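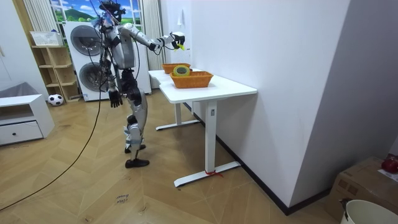
How to Patch Test a New Skin Care Product at Home

A patch test is a simple way to learn how the skin responds to a product before it is applied to the face or a large part of the body. The Skira Skin Care Education Service recommends a patch test for every new cleanser, cream, serum, oil or hair dye, including those sold as gentle or natural. Plant extracts and essential oils can irritate the skin as readily as other ingredients.

Before you begin

Read the full label. Where the maker gives its own instructions for testing, as most hair dyes do, follow those in place of the steps on this page. Do not test on skin that is broken, sunburned or recently shaved. Persons who have had a severe reaction to a cosmetic in the past should speak with a doctor or pharmacist first.

Test one product at a time. If two are tested together and the skin turns red, there is no sure way to tell which one was responsible.

What you will need

The product to be tested
Mild, unscented soap and water
A clean cotton swab
A pen and paper for notes

Steps for products that stay on the skin

1. Choose a spot on the inner forearm or the bend of the elbow, where it will not be rubbed by a watch or tight sleeve.

2. Wash the area with mild soap, rinse well and pat dry.

3. With the swab, apply a thin layer of product the size of a small coin. Use the amount you would normally use.

4. Leave the product in place for as long as it would usually stay on. Try not to wash the spot during this time.

5. Repeat on the same spot in the morning and evening for seven days. Some reactions appear only after several applications, and a single clear result on the first day should not be relied upon.

6. Write down any redness, itching, swelling or bumps, with the time of day.

Steps for masks, cleansers and peels

Products meant to be rinsed off should be left on only for the time stated on the label. A clay mask marked for five minutes is tested for five minutes. Rinse with lukewarm water and check the spot that evening and again the next morning. Exfoliating acids and peels should be tested no more often than the label allows for regular use.

Reading the result

If the skin looks and feels normal at the end of the test, the product may be tried on a small part of the face, such as the side of the jaw, before wider use. Slight tingling that fades within a few minutes is common with some acids — burning that continues is not, and the product should be washed off at once.

If a rash develops, stop using the product, rinse the area and apply a plain moisturizer once it has calmed. Keep the packaging so that the ingredient list can be shown to a doctor. Seek emergency care for trouble breathing or swelling of the face, lips or tongue.

A home test cannot identify a specific allergy. That requires testing by a dermatologist or allergist.

Page prepared by Flurina Haslinger and reviewed by Tudur Gronow. Printed copies may be requested from the Grulholm office, leaflet 509.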